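Ticket: Debate clips publish with the wrong speaker's name under the quote
Product: Plemard (clip and transcript desk)
Opened by: Chelsea Holroyd, politics desk
Assigned to: Taras Levchenko
Priority: High (was Medium, see comments)
Status: Resolved, with grumbling

Chelsea Holroyd
Apr 3, 2018
Last night's county executive debate went up on the site with the two candidates' quotes swapped in the pull boxes. Fairclough, who has spent the whole campaign promising to cut the transit levy, was shown saying "I would double it and sleep like a baby." Oswood, who said the thing, was shown calling it theft. Both campaigns have called. It's the first time they've agreed on anything.

The video is fine. The transcript is fine when I open it in the editor. The names go wrong only in the pull boxes on the published page. I fixed the worst one by hand and it changed back when I saved the headline.

Steps:
1. Open a debate clip with two speakers.
2. Highlight a quote, choose Make Pull Box.
3. Preview. Name is correct.
4. Publish. Name is the other guy.

Taras Levchenko
Thanks, clear steps. Does it happen on every pull box or only some? And is it only this debate, or older ones too?

Chelsea Holroyd
On this page, 5 of 8. I went back through the school board forum and that one's clean. It would be, nobody said anything at it.

Taras Levchenko
Can you send me the page with the boxes still broken? You can pull it off the front, just don't delete it. Also please try a test page with the lead and second slots filled, so I can see whether the media blocks are shifting the order.

Chelsea Holroyd
Broken page is unlisted and yours. Test page is up too, same template, same debate transcript underneath.

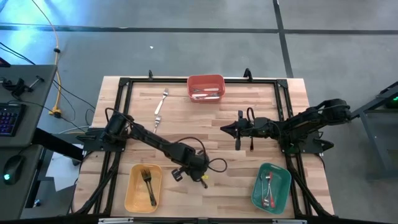
Lead slot: robot arms over a wooden tabletop, with bins and two forks

Names are wrong on the test page as well, in the same places. Moving the lead slot down below the first quote made no difference. Neither did removing the caption.

Taras Levchenko
Good, so we can leave the media blocks out of it. I suspect the speaker list. When a transcript comes in, each voice gets a number, and somebody on your end matches the numbers to names. The editor reads the match from the transcript. The published page reads it from a saved copy. If the match gets changed later, the saved copy is supposed to change with it.

Did anyone change the speaker names after the first save?

Chelsea Holroyd
Asking.

Trevor Ashworth
Hi, it was me. The auto-match had Fairclough and Oswood backwards when the transcript landed, so I flipped them at the top of the page. That's what the Flip button is for, or so I gathered from the word Flip.

Taras Levchenko
It is what it's for. Had anyone made pull boxes before you pressed it?

Trevor Ashworth
Chelsea had made a few. I don't know how many. We were on deadline and she was typing very loudly.

Chelsea Holroyd
5. It was 5. The last three I made after Trevor's flip, and those are the three that came out right.

Taras Levchenko
There we are. Boxes made before the flip keep the old match forever. The preview looks at the transcript, so it shows you the right name and you have no reason to worry. I've reproduced it on my side with a budget hearing and got the deputy clerk to denounce herself.

Workaround for now: delete the affected boxes, save the page, make them again. Editing the name by hand won't hold, as you found out.

Jamie Kettle
Jumping in from the homepage team. I followed the workaround and now the second slot has floated up between two quotes. Is that the same bug? I'd like to know before I file another ticket and get asked to clear my cache.
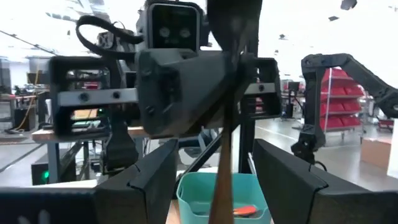

Taras Levchenko
Separate thing, and harmless. Deleting a box leaves an empty spacer, and the next block slides up into it. Drag it back down and save. And yes, please clear your cache. Sorry.

Jamie Kettle
Knew it.

Kelly Tindall
Standards desk here. I'm raising this to High. We have a correction running at the top of the story, and Oswood's people want it to say he stands by the baby line, which seems like their business. Before the runoff debate in April I need to know that the name in the preview is the name a reader gets. Can you also list any other pages where someone flipped speakers after making boxes?

Taras Levchenko
Ran the check. There are 2 other pages, both from the primary, with 9 bad boxes between them. Sent you the list. On one of them a quote about storm drains has been credited to the moderator this whole time. No complaints on file.

The fix is in testing with Ulik, who look after the publishing side. Flip will now update every existing box and ask you to confirm. Preview will read from the same copy as the live page.

Chelsea Holroyd
Tested on the unlisted page. Flipped twice, flipped back, published. All names correct. Fairclough hates the levy again.

Kelly Tindall
Both primary pages corrected and noted. Fine to close from my end. Please leave the broken page unlisted until the runoff is over, in case either campaign's lawyer asks to see it.

Taras Levchenko
Will do. The fix is live for all desks. Closing this one. Jamie, the spacer issue now has its own ticket, and you're on it as the reporter.

Jamie Kettle
Of course I am.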